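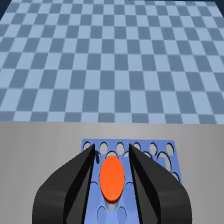

Posted 19/04/2020 by the Stelleck workshop safety desk

We visited the Osholm robotics lab in September. The reason for the trip was its written rules for gripper work, which a few of us had read and wanted to see in use. The visit took the whole day, with the morning in the simulation room and the afternoon on the cell floor.

Osholm does not let a pick task onto a real arm until it has been through simulation. The task we followed uses a blue plate with round holes in it and an orange disk. The two fingers come down on either side of the disk, and the rule sheet calls for a stop at that point, with the disk between the fingers and neither one touching it. The gap should be only slightly wider than the part. If the fingers are set wider than that, the part can shift when they close, and the run is marked as a fail even if the pick works.

The rules are kept in a binder called Ovel, which also exists as a shared file. It has 189 entries. Most are short. A few that we copied down:

-- No closing move starts without a logged stop.
-- Finger clearance is written down for each part, in the units used on the drawing.
-- A change to the fingers voids all earlier sim results for that part.
-- Two people sign before a task moves to hardware.

The third one got the most discussion in our group. At our shop a finger swap is treated as routine, and nothing gets rerun. Osholm reruns everything, and staff there said it costs them 4 hours on a normal part.

After lunch we went to the cells. There are five, each with a floor line and a gate switch. The Carvalho cell was down for its gate check, so we watched the check instead of a run. The operator opens the gate at low speed, confirms the stop, resets from outside the line, and does it again. The form has a box for each try.

One weak spot, in our view, is the simulation lighting. The room is set up with soft, even light, and the cells have strong overhead lamps. Ovel has no entry on this yet -- we asked, and it is on the list for the next revision.

Parking is behind the building. Closed shoes are required on the cell floor, and visitors have to sign in again after lunch.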